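Feb 18, 2026

Skin conductance bench, channel B drift, continued

Picked up where Enda left off. Channel A is fine and has been left alone. Channel B still creeps upward when nothing is happening at the input. With a fixed 33 k resistor across the finger leads in place of a person, A sits still and B climbs for as long as I care to watch it. So the fault is on our side of the electrodes and we can stop blaming sweaty hands.

Checked in this order:

Supply rail under load. Clean, same on both channels.
Reference voltage at the bridge. Same on both.
Swapped the finger leads A to B. Drift stays with B.
Swapped the plug-in amplifier boards. Drift follows the board.

That leaves the board itself. It is number 21 from the Brotwood batch, one of those reworked in October after the input protection was changed. Under the magnifier there is a dull film between the two input pads, probably flux that was not washed off. Cleaned with isopropyl and a stiff brush, rinsed, dried in the warm cabinet over lunch. Refitted, same resistor, same settings. The trace is now flat to within the last digit. Will leave it on overnight before I believe it.

If it holds, the other reworked boards want the same wash before they go into Kultuncombe units. Robel has the list of serial numbers. Note for him: the brush in the drawer sheds, use the one with the white handle.

Electrodes

Aliki asked whether the dry finger bands can replace the gelled pads for the home trainer. Ran both on myself, left hand dry, right hand gelled, then swapped. Dry bands take much longer to settle. The first few minutes are useless for feedback, as the reading rises steadily while the skin under the band gets damp, and a user would see that as getting more tense when they are only sitting there. After settling the two follow each other well enough on slow changes. Quick responses (hand clap, deep breath) come through smaller on the dry side but at the same moment.

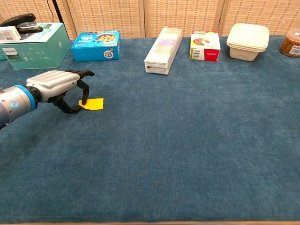 Options for the settling problem: a fixed wait before the session starts, which users will dislike, or let the software watch the slope and hold the tone off until it drops below a limit. I prefer the second. Nathalie has a slope routine in the Nazari code that was written for the temperature probe and could be reused with a different time constant. To be asked.

Band tension matters more than I expected. One notch tighter and the reading steps up, then takes its time coming back. The instruction sheet says "snug", which is no help to anyone. Suggest we mark the strap.

Tone mapping

The present mapping from conductance to pitch is linear, and for a person with a high resting level the whole session takes place in the top bit of the range. Imtiaz had the same complaint from his trial users at Jundard: shrill and hard to follow. Tried a log mapping with the centre set from the resting level. Much easier on the ear, and a relaxed breath out gives an audible fall at both high and low baselines. The quantising is still audible at the bottom end, little steps where it should glide. Smoothing the pitch over a few samples hides it but adds lag, and lag is worse than steps for this purpose. Left at the shorter setting.

Recordings

Session file 108 is bad, do not use. The lead came off part way through and the logger carried on writing the last value. It ought to write a gap. Raised with Nathalie as well, since it will upset any average taken across the file.

File 322 is the long one with both electrode types – dry is column two, gelled is column three until the swap, then the other way round. The swap point is marked with an event. Time stamps are logger time, not wall clock.

The heart rate channel was connected but the clip was loose for most of it. Ignore that column.

To do

Read channel B in the morning, before anyone touches the bench.
Wash the remaining reworked boards if B has held.
Ask Nathalie about the slope routine and the gap marker.
Repeat dry against gelled with somebody who has cold hands. Enda has offered.
Order more gelled pads, the open bag is drying out.
Try the log mapping with Imtiaz's users before it goes any further. He wants both versions on one switch so they can compare within a session – can be done from the front panel, no new firmware needed.

Leads for channel A are back on the hook. The channel B pair has the red tape on and stays with the bench until the overnight run is finished.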